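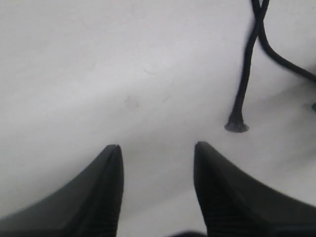
White top, one small grey smudge and a faint line near it.

Re: Zorwood stain-lifting paste, worth it or not?

marlpit
Has anyone used the Zorwood paste long enough to have an opinion that isn't copied off the tub? My sister swears by it. She also swears by copper bracelets. The label says it lifts "100 everyday marks" from any white surface, and I'd love to see that list. I can get to maybe a dozen before I'm repeating myself.

I've got white worktops, white sills and a white bath. It's £12 a tub at the Stusutach shop and I can get bicarb for next to nothing.

tin_kettle
Used it for most of a year. It works on tea and it works on felt tip. I don't know what else you want from it.

marlpit
I want to know if it works better than bicarb on a damp cloth. Did you try both on the same stain?

tin_kettle
No, because by then the stain had gone.

Hobnail77
Marlpit has a point though. Every time one of these threads comes up people say "it worked" and never what they'd tried first. Half of these marks would come off with hot water and a bit of patience. I rubbed at a ring on our sill with the Bozsik cream for ten minutes and was very pleased with myself, then did the one next to it with washing-up liquid and got the same result.

What I'd worry about is the finish. Anything gritty will dull a matt surface sooner or later. You don't notice it until the light comes in low and there's a patch that looks different from the rest. 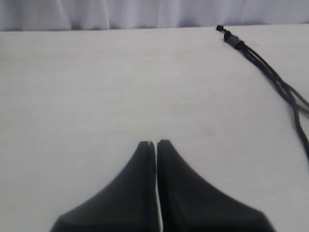 So if you must use a paste, use it somewhere you never look, leave it a week, then decide. And go easy with the green side of the sponge.

quincepaste
I think you're both being a bit hard on it. I have three children and a white table and I don't have time to run trials. If a tub sorts it in one wipe then it's earned its twelve quid as far as I'm concerned.

Hobnail77
Does it sort it in one wipe?

quincepaste
Two or three. Four for biro.

marlpit
That's what I mean! It started as one.

lowerfield
Has anyone read the reviews on the Zorwood site? 687 of them and I couldn't find a single one under four stars. I've never known more than 10 people agree on anything to do with cleaning. Either it's the best stuff ever made or someone's weeding.

tin_kettle
Or people who hated it couldn't be bothered to write in.

lowerfield
People who hate things always write in. Have you met this forum?

quincepaste
Mine was a genuine review, for what it's worth. They did send me a voucher for it.

lowerfield
Well, there you go.

Hobnail77
Different question while we're here. The tub says it's fine for fabric as well. Marlpit, don't. I put a dab on a white cotton cover and got a stiff yellowish patch that took three washes to shift, and the seam's never been the same.
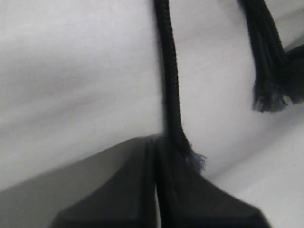
For anything cloth I'd stick to a cold soak overnight and then a normal wash. The Stunska bar is all right on collars if you don't mind the smell, which hangs about.

tin_kettle
You need to rinse it out straight away on fabric. It says so on the back.

Hobnail77
I did rinse it. I can read a tub.

tin_kettle
Just saying what it says.

marlpit
Right, I've given in and borrowed my sister's. Did half the kitchen sill with the paste and half with bicarb, same cloth, same amount of rubbing. I honestly can't see a join. The paste half smells of lemons.

quincepaste
Was it very dirty to begin with?

marlpit
Old coffee, mostly. I'll do the bath in July when I've got a few days off, but she can have her tub back for now.

lowerfield
Don't forget to leave a review, there's a voucher in it.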